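Closine in talks to raise fresh funds at higher valuation

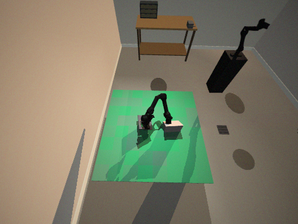
Closine, the online training company based in Rostbridge, is in talks to raise £129 million from new and existing investors, according to two people with knowledge of the discussions. The deal would value the company at £953 million, including the new money.

The round is expected to be led by Colterside, an investment firm that first bought into Closine 4 years ago and is now its largest outside shareholder. Czerwiński, a family-owned fund, is also looking at taking a stake. Terms have not been signed and could still change, the people said.

A spokeswoman for Closine said the company did not comment on market talk. Colterside declined to comment. Czerwiński did not reply to an email sent on Tuesday.

Closine sells evening and weekend courses to people who are already in work, mostly in accounting, data handling and project management. Learners pay by the month or have their fees covered by an employer. The company started with a single bookkeeping course and moved into longer certificates after signing teaching agreements with several colleges.

Most of the new money would go towards buying smaller rivals, one of the people said. Closine has held early talks with two providers of language courses, though neither has agreed to a sale. Part of the round would be used to buy shares from early staff who want to cash in some of their holdings.

The company told investors in May that it had 385 employers on its books and that business customers now brought in more than half of its sales. It has not said when it expects to make a full-year profit. Its last published accounts showed a loss, which directors put down to spending on advertising and on a new office in Rostbridge.

Fundraising has been slow across the online education sector as investors ask for proof that learners stay on after their first course. Several companies have cut staff or dropped their cheaper courses. Closine closed its schools tutoring arm last year and moved most of the staff there to its business team.

If the talks go to plan, the round could close before the end of the summer. Existing shareholders would have to approve the issue of new shares.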